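Gemelo cargado en la segunda parte: ¿reducir la rodada larga o cambiar la recuperación?
Foro de preparación física – Fútbol aficionado y regional
Pregunta de Nicanor Collado

Juego de lateral derecho en el Gosholm, categoría regional, 34 años. Desde que subimos el ritmo en abril noto el gemelo izquierdo muy cargado a partir del minuto 60. No es un pinchazo, es rigidez progresiva, y al día siguiente bajo mal las escaleras. El fisio del club me exploró y descartó rotura.

Datos de la semana tipo: dos entrenamientos de equipo, un partido y, por mi cuenta, una rodada continua de 80 minutos la víspera del segundo entrenamiento. El calentamiento de partido incluye trote, movilidad y 4 progresiones. No hago trabajo de fuerza específico de tobillo desde la pretemporada. Uso bota de taco mixto en artificial, la misma desde hace dos años.

Las dudas son dos. Primera: si tiene sentido mantener la rodada larga siendo lateral. Segunda: si compensa usar calor local en casa y en qué momento, porque en el vestuario cada uno dice una cosa.

Respuesta de Maite Moya (marcada como útil)

La rodada sobra en ese formato. Un lateral acumula esfuerzos cortos a alta velocidad con recuperación incompleta, y 80 minutos a ritmo constante añaden carga al sóleo sin preparar el gesto que te está fallando. Sustitúyela por series de 500 metros a ritmo controlado, 4 repeticiones, con tres minutos de pausa, y nunca en las 48 horas previas al partido. El volumen total de la sesión, con calentamiento y vuelta a la calma, no debería pasar de 4000 metros.

Lo segundo es la fuerza. Elevaciones de talón con rodilla extendida (gastrocnemio) y con rodilla flexionada (sóleo), a una pierna, dos días por semana. Bajada lenta, tres segundos. Si la pierna izquierda hace claramente menos repeticiones que la derecha antes de perder altura, ahí tienes buena parte de la explicación. Anota las repeticiones de cada lado y compáralas a las tres semanas.

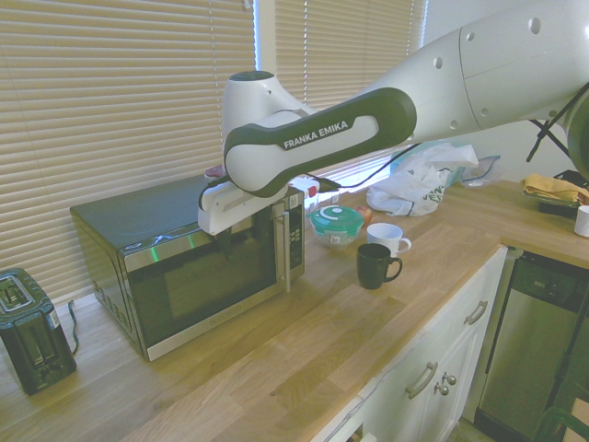 Sobre el calor: no repara nada, pero reduce la sensación de rigidez y es razonable antes de movilizar. No lo apliques justo después del partido ni si hay golpe o hinchazón. Bolsa de semillas o de gel apta para calentar, diez o quince minutos, con una toalla entre la bolsa y la piel. Para calentarla basta un microondas de encimera como el de la foto, negro y de acero, con su teclado a la derecha de la puerta; conviene ir por intervalos de treinta segundos y comprobar la temperatura con el antebrazo entre uno y otro – el centro de la bolsa se calienta más que la superficie. Respeta siempre el tiempo máximo que indique el fabricante.

Respuesta de Binta Abubakar

Yo miraría antes las botas. En el Unditz tuvimos varios casos así al pasar de césped natural a artificial, y en dos de ellos bastó con cambiar a suela multitaco. Con dos años de uso el taco ya no trabaja igual. Lo de las series me parece bien, lo del calor me da igual.

Respuesta de Noelia Toledo

Hielo y descansar. A mí se me pasó en una semana.

Comentario de Nicanor Collado

Gracias. Quito la rodada y empiezo con los talones. Primera prueba hecha: 19 repeticiones con la derecha, 12 con la izquierda. Las botas las cambio antes del partido contra el Barroso.

Comentario de Maite Moya

Esa diferencia es alta. Empieza siempre por la izquierda e iguala la derecha a lo que haga la izquierda. Si aparece dolor puntual o un hematoma, para y vuelve al fisio.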